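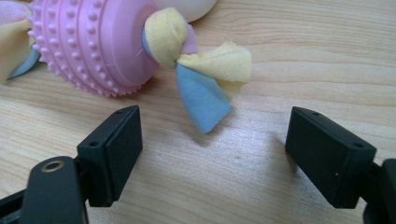
Toy and Playroom Inspection Checklist
Dralholm Pet Boarding, small dog playroom
Inspector: Yasaman Bakhtiari
Day: Wednesday, before first drop-off
Room temperature and floor: see separate sheet

Mark each line OK, WATCH, PULL or N/A. Write a comment for anything other than OK. Pulled toys go in the lidded bin under the sink and stay there until the shift lead has looked at them.

SECTION A. RUBBER AND PLASTIC CHEW TOYS

A1. No splits, punctures or missing pieces in the body of the toy
OK
Comment: Bend each toy by hand. Small cuts close up when the toy is at rest and are easy to miss.

A2. Raised nubs and spikes all attached
OK
Comment: Run a thumb along every row on the pink nubbed ball. The rows sit closer together near the collar, and that end takes longer to check. Any nub that moves sideways under the thumb means PULL.

A3. No sticky or chalky surface
OK

A4. Joints and collars tight
WATCH
Comment: Twist the narrow end of the ball against the body during each check. Slight give on the old blue ring, same as last month. Ring goes to PULL if it gets any looser.

A5. Toy is the right size for the group
OK
Comment: Nothing in this room that fits fully behind the back teeth of the largest dog in the group. Check again whenever the group changes.

SECTION B. FABRIC, ROPE AND KNOTTED PARTS

B1. Knots tight, cannot be pulled open with two hands
OK
Comment: Pulled on each strip separately. Pulling the whole bunch at once only tests the strongest one.

B2. Fabric ends
WATCH
Comment: Yellow strip on the pink ball has a frayed end. No long threads allowed. Trim loose threads with the blunt scissors and write it down. If the strip has to be trimmed a second time, pull the toy.

B3. No strips missing or chewed short
OK
Comment: The pink piece in the knot is small and sits between folds of the yellow. Look for it on purpose. The light blue should also be there. If a color cannot be found, treat it as swallowed, tell the shift lead and call the owner of every dog that used the toy.

B4. Rope toys, strands intact
PULL
Comment: Isero rope tug, long one. Strands coming away in the middle. In the bin.

B5. Fabric clean and fully dry before going back in the room
N/A
Comment: Wash load not done at time of check. Will be checked by whoever unloads the dryer. Initial the laundry sheet, not this one.

SECTION C. STUFFED TOYS AND SQUEAKERS

C1. Seams closed
OK

C2. Eyes, noses and buttons removed or stitched only
OK
Comment: Donated toys do not go straight into the playroom. Two were on the shelf this morning with plastic eyes. Moved to the office.

C3. Squeakers not exposed
OK

SECTION D. STORAGE AND CHECK TABLE

D1. Toy crates clean, no broken rims
WATCH
Comment: Crate 4 has a rough corner. Sanded it down. Needs replacing if it splits further.

D2. Check table wiped before and after use
OK
Comment: Use the Cestlow spray on the table only. Wipe along the grain and let the top dry before setting toys down. Do not spray toys on the table.

D3. Scissors, thread and tape put away
OK
Comment: Scissors were back on the hook. Tape was on the windowsill again. Please put it in the drawer.

D4. Lidded bin closed and out of reach
OK

SECTION E. RECORDS

E1. Toy log matches what is in the room
WATCH
Comment: Log says 38 toys. Count came to one fewer, even with the rope tug in the bin added in. Missing one is a small green ball from the Hashemi order. Checked behind the crates and under the cots. Ask the evening crew if it went outside.

E2. New toys entered before first use
OK

E3. Pulled toys signed off
WATCH
Comment: Rope tug entered, waiting for signature.

FOLLOW-UP

Rope tug: shift lead to sign and discard.
Green ball: search the yard before the small group goes out. If it is not found, leave the line open in the log and tell the afternoon handlers.
Yellow strip: look at the end again at the noon check. Supervised play only until then, no leaving it in a pen with a dog alone.
Crate 4: added to the October supply list.
Plastic eyes: snip and restitch, or send the toys to the cat side for the shelf display.

Next full check is due in one week. The short check (B1, B2, D4) is done every day at opening and at noon.

Signed: Y. Bakhtiari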